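Verer Learns to Wait

One

Maricruz Quezada talked to the planner while it thought. She called it Verer, the name on the repository, and she talked to it the way her grandmother talked to bread dough.

"Come on, come on, you've got it, you can see it's a gear."

Verer could see it was a gear. It had been seeing gears all afternoon, and every time it saw one it drew a thin orange outline on her monitor, snug around the teeth, and she felt like cheering. In July the outlines had floated all over the mat like lost balloons! Now they stuck. What Verer couldn't do was make up its mind. It would choose a grasp, start down, get a fresh look, choose a slightly better grasp, and stop to plan again.

"It's nervous," said Svyatoslav Shevchuk from the other desk.

"It's careful."

"It replanned 50 times on one gear. My uncle buys shoes faster than that."

She pulled up the log and scrolled. He was right, and it was wonderful, because there it was in plain numbers: each new plan beat the old one by a hair, and each hair was noise from the depth image. The teeth sparkled, the depth jumped, the planner jumped after it.

Two

They argued about the fix through two pots of tea. Svyatoslav wanted to smooth the depth over 20 readings and be done. Maricruz wanted the planner to keep its first choice unless the new one was better by a real margin, and she wanted to write it tonight, right now, while she could feel the shape of it in her hands.

"And if the first choice is bad?"

"Then it's bad by more than the margin and it switches. It's allowed to change its mind, it just has to mean it!"

He thought about this for so long that she started typing. Then he rolled his chair over, read her four lines, and put his finger on the third.

"You're comparing against the last plan. You want the plan it's committed to. Otherwise it creeps."

She said a word her grandmother had never used on the dough, fixed it, and ran the tests. Green, green, one red (the old Drukovex driver, which was always red), green.

They loaded the new build and stood at the table with their arms folded, both pretending to be calm. One outline came up on the monitor. One path, drawn in blue from the wrist to the gear. It flickered at the edges and held.

"Look at it," Maricruz whispered. "Look at it not fidgeting."

She hung the pictures over her desk later, in a row, with the grip on the spur gear at the end.

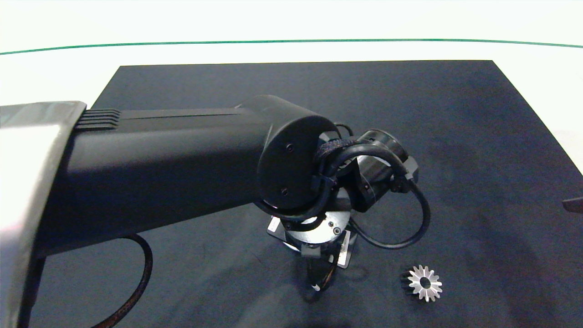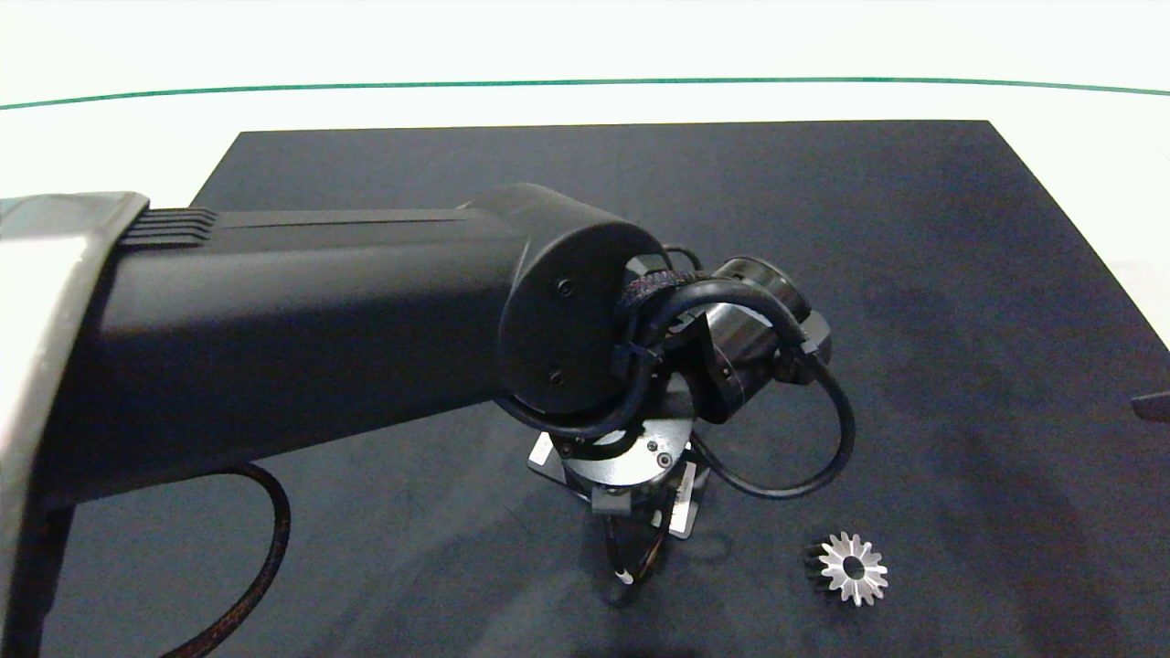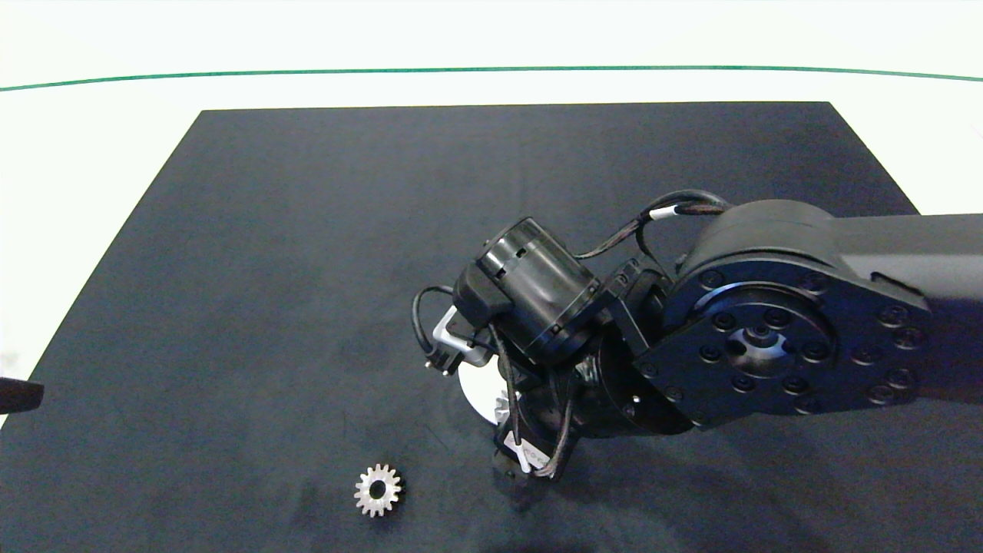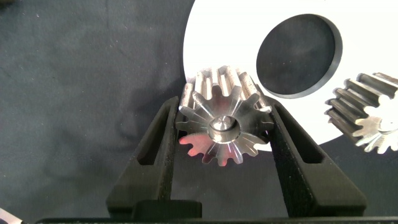

Three

It was past midnight when they got to the margin itself. She had typed in 4 millimeters because it sounded friendly.

"We should measure it," said Svyatoslav, already putting his coat back on the hook.

"We should measure it on everything," she said, and opened a new file.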